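**The Chore Report**
4/10/19

**Can it pour yet?**

Every spring I get a fresh batch of mail asking whether it's time to stop doing your own dishes. The letters have changed a little. They used to ask if a machine could ever do housework. Now they ask which one to buy, and whether to wait for the November sales.

My answer is the same as last year. Keep your sponge.

I say this after spending most of a morning at Hundora, which rents the upper floor of the old Walczak building and has been promising a kitchen helper for as long as I've written this column. The company invited readers of this newsletter to send in the chores they most wanted gone. We got 589 replies. Serving tea or coffee came up far more than I expected, mostly from people looking after a parent. Folding sheets won, as it always does.

So tea is what they wanted to show me. Irena Sowa runs the hand program there, and I'll give her credit for not overselling it. She told me the arm can pick up a pot it has seen before, from a spot it has been taught, and set it down again without denting anything. I asked about a pot it hadn't seen before. "Bring one," she said, "and give us a few weeks."

A few weeks! My nephew needed one afternoon, and he was seven.

Their log for the tea job lists 700 attempts at the full routine, meaning lift, carry, pour and put back. On 86 of those the run got to the end with no person stepping in. You can call that progress, and Hundora does. I call it a lot of wet tables. To be fair, the log counts a run as failed if the pot lands even slightly off its mark, and I don't hold my own family to that standard. But a waiter who finished one job in eight wouldn't make it to lunch.

Metal is hard on these systems, Sowa said. A shiny surface gives the cameras a picture of the room instead of a picture of the pot. I believe her. I also notice that people's kitchens are full of shiny things, and glass, and steam, and a cat.

The shop floor is supposed to be where all this gets proven first, so I called Fulgencio Salcedo, who manages packing at Bustosa, across the river in Ellside. They ship tableware. He tried a robot hand on the line for part of last year, wrapping cups and setting them in cartons. It was steady and it didn't complain about the cold by the loading door. It also stopped whenever a cup arrived with its handle turned the wrong way, and then somebody had to walk over and turn the handle. His people pack almost 800 pieces on a normal shift. The hand, on its best day, didn't come close, and he sent it back.

Would he try again? Sure, he said, if the price dropped and if it could cope with a handle. He has no grudge. He'd just like to see it work on an ordinary day with ordinary stock before he signs anything.

I'd ask you to use the same test at home. When you watch one of these videos, look at what's on the table. Is there junk mail on it? Is somebody else's elbow in the way? Did the clip start with the pot already in the hand? Then ask who fills the pot, who wipes up, and who puts the cups back in the cupboard. Those are the parts that take the time. Lifting a teapot never wore anybody out, with the exception of people whose hands hurt, and they are the ones I'd most like to see get something useful out of all this. For them, a lighter pot or a tipping stand is on sale today and costs less than dinner.

Some of you will write in to say I was wrong about robot vacuums. I was, partly. Mine does the hallway well and still eats the fringe on the rug. A vacuum gets to bump into things until the floor is done, though, and you can't run a tea service that way.

Hundora says it will have me back when the hand can deal with a pot it hasn't met. I've told them I'll bring my grandmother's, the one with the chipped lid and the loose handle. Letters on folding sheets will run next time, including the two that argue it can't be done by people either.

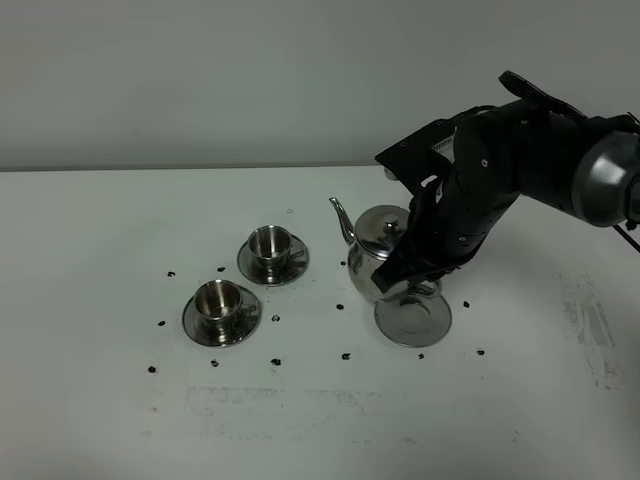 *Photo: Hundora. A robot hand with its fingers around a stainless-steel teapot, next to two cups on saucers.*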